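家里盘子越攒越多，平放拿不出来，竖放又怕磕，大家都怎么收？

提问 · 生活收纳版 · 2025年10月30日

先说下情况，我家厨房很小，台面就那么一条，吊柜两组，地柜一组还被净水器占了半边。人口倒不多，两个人吃饭，可是盘子多啊，多到我自己都不好意思数。一部分是结婚时候长辈给的，一部分是我这几年自己手痒买的，看见花色好看就走不动路，特别是蓝白的那种，条纹的、波浪的、锯齿的，往桌上一摆菜都显得好吃（真的，炒个土豆丝都像样了）。

以前一直是平着摞，大的在下小的在上。刚开始挺好，后来越摞越高，想拿底下那只鱼盘就得先把上面一整摞端下来，端下来又没地方放，只能先搁在灶台边上，做饭的时候简直手忙脚乱。而且摞久了我发现盘底那圈没上釉的地方特别糙，把下面那只的花纹磨出一道一道灰印子，擦也擦不掉，心疼死了。

六月份的时候下决心改成竖着放，买了个Cosier的沥水架，木头的，一格一格那种。用了没多久就觉得不对劲：格子间距是死的，浅盘放进去晃来晃去，深一点的汤盘又塞不进去，一个占两格。再加上台面本来就窄，架子一摆切菜板就得斜着放。现在架子已经收到阳台去了，上面放了两盆多肉……

眼下我在试的办法是用塑料收纳盒。家里正好有个蓝色的塑料盒，原来装杂物的，我把它洗干净了，想着把盘子一只只竖着码进去，整盒放进地柜，要用就把盒子拉出来。

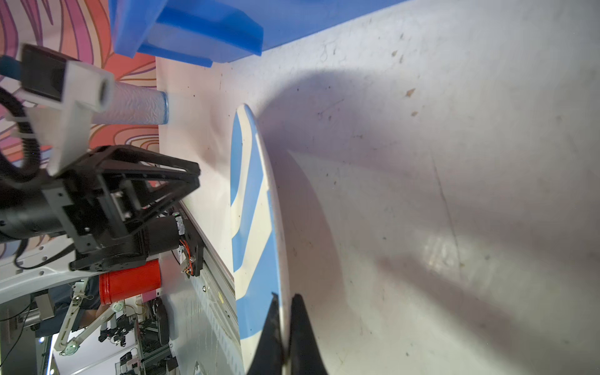 竖着放没问题的，关键是别让盘子直接站在硬塑料上。盒底垫一层东西，硅胶垫、旧毛巾剪一块都行，盘子之间再隔一张厨房纸或者那种薄薄的泡沫片，磕碰的事基本就没了。我家也是这么收的，用了好几年，一只没崩过口（倒是洗碗的时候崩过，那是另外一回事）。——Vororetti

楼上这条是刚发出来没几分钟就有的，谢谢！那我把问题再补充完整一点，方便后面的朋友回答：

一、塑料盒竖着装，底下垫硅胶垫和垫毛巾哪个好？我怕毛巾捂着潮气，南方一到梅雨天什么都发霉。
二、盘子大小不一样，是按大小分盒装，还是按使用频率分？
三、地柜抽拉的时候盒子里的盘子会互相撞，听着那个声音我牙都酸，有没有办法固定住？
四、预算的话不想超过300块，最好是不用打孔的，房子是租的。

先谢谢各位了！

补充一下：柜子是普通对开门的，里面没有抽屉，层板高度可以调。碗已经另外收好了，这次就只解决盘子。

回答一（提问者采纳）
回答者：Stelto小铺常客

我家跟你差不多，也是小厨房加盘子控，来来回回折腾了好几轮，说说我的经验，你挑有用的听。

先回答垫什么。选硅胶垫，带凸点或者条纹的那种，不要选光面的，光面的沾了水反而滑。毛巾我用过，确实像你说的会潮，有一回我把盒子拿出来一闻，一股抹布味，整盒盘子重洗了一遍。硅胶垫按盒底尺寸剪就可以了，剪小一点点，四周留条缝，不然边角会翘起来。洗也方便，冲一冲晾着就行。

然后是怎么分。我强烈建议按使用频率分！刚开始我也是按大小分的，看着是真整齐，强迫症看了很舒服，结果每顿饭都要开两个盒子，因为天天用的就是一只大的加几只小的。后来我改成“天天用”一盒，“来客人用”一盒，舒服多了。天天用的那盒放在跟腰差不多高的位置，来客人那盒放最底下，平时根本不用动它。盒子里面再按大小排，大的靠里小的靠外，这样伸手就能看见花色，不用一只只抽出来认。

固定的问题，我用的是伸缩隔板，就是抽屉里分内衣袜子那种，两头有弹簧或者卡扣，往盒子里一撑就住了。隔板横着卡，每段放3只盘子，多了抽不出来，少了会倒。这个数是我自己试出来的，你的盘子要是厚可能得少放一只。隔板我是在Stelto买的，质量一般般吧，有一片的卡扣有点松，塞张折起来的纸进去也就好了。

还有个小地方要注意，盒子别装满！一定留出能插进去一只手的空，不然你拿第一只的时候会把旁边那只带起来，那个瞬间真的很吓人。拿的时候捏着盘子边沿往正上方提，别斜着抽，斜着抽盘边会刮到旁边那只的盘面。

全部下来花不了多少，盒子你已经有了，垫子加隔板怎么都在300以内，剩下的钱还能再买只盘子（不是我怂恿你啊）。

评论
提问者：太详细了！按频率分这个我完全没想到，周末就弄。请问隔板是卡短边还是卡长边？
回答者：看你盘子朝哪边。盘面要跟隔板平行，所以我是撑在两条长边之间。买之前量一下盒子里面的宽度，量盒底，很多盒子是上宽下窄的，我第一回就量错了，买来短一截。
提问者：幸好问了，我刚刚就是量的盒口，哈哈哈哈。

回答二
回答者：匿名

直接上拉篮一步到位，我家装的是Mészáros的碗碟拉篮，700块包安装，带阻尼，盘子一格一格插好，推进去一点声音都没有。塑料盒那种东西凑合一下可以，长期用还是差点意思，地柜里黑乎乎的，盒子拖进拖出层板也磨花。

评论
提问者：谢谢，不过我是租房，不能打孔，预算也超啦。等以后有自己的房子一定装！
匿名：哦没看到租房。那当我没说。
路过的：层板磨花可以在盒子底下贴毛毡片，椅子脚用的那种，剪小块贴四个角，拉起来也顺。

回答三
回答者：Vororetti

又来了，刚才在上面只说了两句，再补几句。

你说的盘底磨花纹，可以自己处理一下。拿细砂纸，目数高一点的，我用的是水砂纸，沾点水在盘底那一圈轻轻打几圈，摸着不拉手了就行，然后冲干净。只打没釉的那圈，别碰到旁边。打完以后就算偶尔平着摞也没那么容易磨花了。至于已经磨出来的灰印子，如果是金属或者别的盘底蹭上去的颜色，小苏打调成糊糊抹上去，放一会儿再用软海绵擦，能淡不少；要是釉面已经划伤了，那就没办法了，只能接受。

潮气的问题，我觉得关键还是盘子彻底晾干再进柜。我都是晚上洗完先立在水槽边，第二天早上再收。着急的时候就用干布擦一遍，盘底那圈凹进去的地方最容易存水，别漏了。梅雨天我会在柜子角落放一盒除湿剂，满了就换。盒子要是没有孔，隔段时间把垫子掀起来看一眼，底下有水珠就拿出来晾晾。

另外我有一点跟一楼意见不太一样，特别大的那种鱼盘我不建议竖着放，重心高，柜门一关一开容易往一边歪，而且盒子边不够高托不住它。我家的鱼盘是单独平放在最底下，上面什么都不压，反正一个月也用不了几次。

还有就是……盘子真的可以送掉几只。我去年理出来一堆给了刚搬家的同事，人家高兴，我柜子也空了。虽然后来又买回来差不多的量。

评论
提问者：最后一句扎心了。鱼盘我试了一下确实站不住，听你的平放。
路过的：水砂纸要多少目的？
Vororetti：我手上那张背面的字磨没了，反正是店里最细的那档，买的时候跟老板说打磨瓷器底就行。
路过的：好的，我去五金店问问。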